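From: Maureen
To: handheld-manipulation list
Date: 29 Dec 2022
Subject: Re: [handheld] pads and linkage slop on soft stuff

Hi all,

Sorry for the slow answer, I had the grippers in pieces on the kitchen counter for most of the holidays and didn't want to write back until I'd had a proper go. Long one, so grab a coffee.

For those who joined after November: I've been trying two hand-held grippers on bedding. Sheets, fleece, a bit of denim, whatever is in the cupboard. The one I call the Loster is the older build with the firmer return spring, and the Nollia is the same basic layout with a lighter spring and new bushings in the pivots. Both go back into the shared dataset under the Pudilon project, so whatever I settle on has to match what the rest of you are using or the logs won't line up.

First, the bracket. I'd been fighting a camera mount that crept a hair every time I bumped the bed. I'd snug it, recalibrate, do ten folds, and find the marker had wandered a few pixels again. Swapped it for a clamp with a decent thumbscrew knob and the drift is gone from the logs. I know a couple of you were skeptical about hanging more weight out on the left side, and yes, you do feel it in the wrist after a while, but I'd take a tired wrist over recalibrating all afternoon. Anyone still using the printed clamp, please do yourself a favour and bin it.
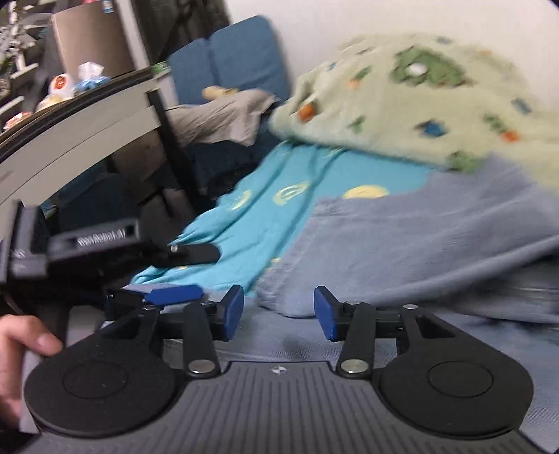 Clamp and thumbscrew at the left, fingers open over the crescent-moon sheet.

Then the springs. My routine was the same for both: pinch a fold, lift, carry it a forearm's length, let go. Thirty tries on each fabric with each gripper, then swap. All up I've got 742 grasps logged, counting the silly ones where I caught my own sleeve (they're tagged, don't worry).

The Loster is great on the fleece. You can come down on the pile a bit crooked and it still closes with enough bite to haul the whole lump up. On the thin sheet it's a pain. The spring wants to snap open when you ease off, so you can't let a fold down gently, it just flings. The Nollia is the opposite and I've come around to it much more than I expected! There's a nice range in the middle of the travel where you can feel the cloth start to slide and catch it again. I was grinning like an idiot the first time I got a crease to roll between the pads on purpose.

Where the Nollia lets me down is denim. Anything with a seam in it, the pads ride up over the thick part and the fingers splay. I tried gripping harder and my thumb gave out before the seam did. I also tried coming in along the seam instead of across it, which helped a bit, but good luck getting a learned policy to care about that with the amount of data we've got.

A note on slop, as a few people wrote to me off-list. I measured it the lazy way, feeler gauge between the fingertips with the jaws closed, wiggle, read it off. The new bushings are better, no contest. What I can't tell you is how they'll hold up, seeing as the Loster has had a whole season of abuse and the Nollia is fresh. Ask me again once I've put a few thousand closes on it.

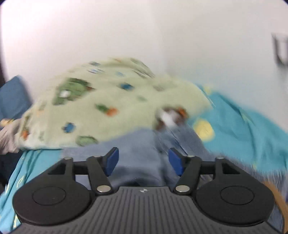 Ertuğrul Keskin wrote:

> I would be careful about blaming the spring before you have
> looked at the pads. On our side the same gripper behaved like
> two different tools after we changed the pad material. The
> soft ones grab fleece very well, but they also fold over at
> the edge when you meet a hem, and then you lose the thing
> you were trying to hold.
>
> Also please check your finger angle at full close. If the pads
> meet at the tips first, you will get a strong pinch on thin
> cloth and nearly nothing on thick. Nazarenko's jig is good for
> this, it takes five minutes. I can post the drawing again if
> the link in the archive is dead.
>
> One more question: are you labelling the start of the grasp
> from the finger width or by eye from the video? We found the
> two do not agree on soft objects, and the difference was large
> enough to change which gripper looked better.

Okay, so, taking those in order.

Pads: you're right and I'm a bit embarrassed. I had been treating the pads as a given. I swapped the sets between grippers and reran the denim and the fleece, and a fair chunk of what I'd been calling "spring" went along with the pads. Not the flinging on the thin sheet, that stayed with the Loster. But the riding up over seams got noticeably milder on the Nollia with the Loster's pads on. I haven't included that rerun in the tally yet. I want to do the thin sheet as well before I upload anything.

Finger angle: the link is dead, yes please to the drawing. I eyeballed it against a bright window and I think the Loster touches at the tips first, which would fit what you describe, but I wouldn't bet my lunch on it.

Labelling: from finger width, with a threshold of 2 mm of movement. I went back and did one batch by eye to compare, and on the fleece my eye calls the grasp later every time. Makes sense, the fingers spend ages squashing fluff before anything is truly held. On the sheet the two are close enough that I'd stop fussing. Maybe a different threshold per fabric? I hate the idea, it feels like cheating, but I haven't got a better one. Would love to hear what the rest of you do.

Last thing I tried was having both grippers over the bed together, one in each hand, to see whether the camera on one copes with the other wandering through its view. Tracking coped better than I did. I kept driving my right hand with my left thumb, and my neighbour came by to ask what the swearing was about.

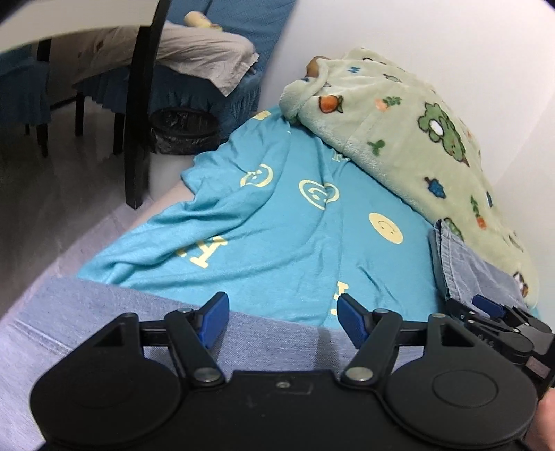 Second gripper coming in at the right edge, by the folded denim.

If we're going to do two-handed folds for Pudilon I'd like us to agree on one pad set for both hands before anybody records a big batch. My vote for now is the Nollia linkage and the Loster pads, and I'll change my vote happily if the angle jig says otherwise.

Still on my list: the pads on the thin sheet, the jig, and a run with the heavier blanket from the hall closet. I'll put the raw widths up in the usual folder when those are done. If someone could send me a spare pivot screw for the Loster in the meantime I'd be grateful, I dropped one down the heating vent and it's not coming back.

Cheers,
Maureen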